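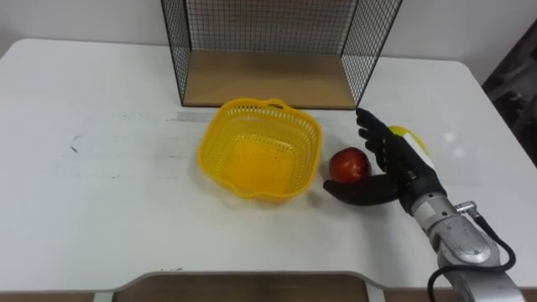 Progress report, Wollgate pantry corner
2 July 2025

Hello again from Wollgate! You asked for something short this time, so I'll try, but you know how I get once I start on shelving.

The big news is that the produce display is finally settling down. When I last wrote we were still putting fruit out in cardboard trays, and they sagged and got sticky and I was sick of the sight of them. Since then I've moved us over to plastic baskets, the bright yellow square ones with the slotted sides, and I'm so pleased with them. They rinse out in the sink, air gets in around the fruit, and people can spot them from the door. An apple looks like something you'd want to eat next to that yellow. I know that sounds silly in a report but our visitors have said it too.

Behind the baskets we're using black wire grid panels, open at the front, with a light wooden board for a floor. I went back and forth on this for weeks. The Gondard cabinets in your catalog were handsome, but they had doors, and doors mean people stand there wondering if they're allowed to open them. With the mesh you just reach in. The board was an extra I added after small things kept tipping over on bare wire (lemons are the worst). It lifts out for cleaning, which takes me a minute or so at the end of the day.

White tabletop stays. It shows every smudge, yes, and I wipe it constantly, but it makes the room feel clean and the rounded front edge is kinder to hips than the old table was. I have the bruises to prove it!

Now the money. Of the $1,000 you gave us for this stage, I've spent $305, and that covers the panels, the boards and the first lot of baskets. I ordered 25 baskets and 2 arrived with cracked rims, so the supplier is sending replacements. The receipts are in the shared folder under Bokorholm, same place as last time. I'd like to hold the rest for labels and a second shelf unit, if that's all right with you. I haven't ordered either yet.

What hasn't gone so well: labels. I tried tie-on cards through the slots and they curl up and fall in with the fruit. I also tried clipping them to the mesh, which was better, but then the card is behind the basket and people have to lean over to read it. Still thinking. If the folks at the Nomura site have found something that works, please pass it on.

Next up is deciding how full to keep everything. I've been heaping the baskets and the bottom layer bruises, so I'm going to try smaller amounts and topping up through the day. More walking for me, less waste, I hope. I'd also like to sort out the left side of the room before November, when it gets busy and I won't have a spare hour to move furniture.

Could you let me know about the second shelf unit by the end of the month? The price I was quoted runs out after that.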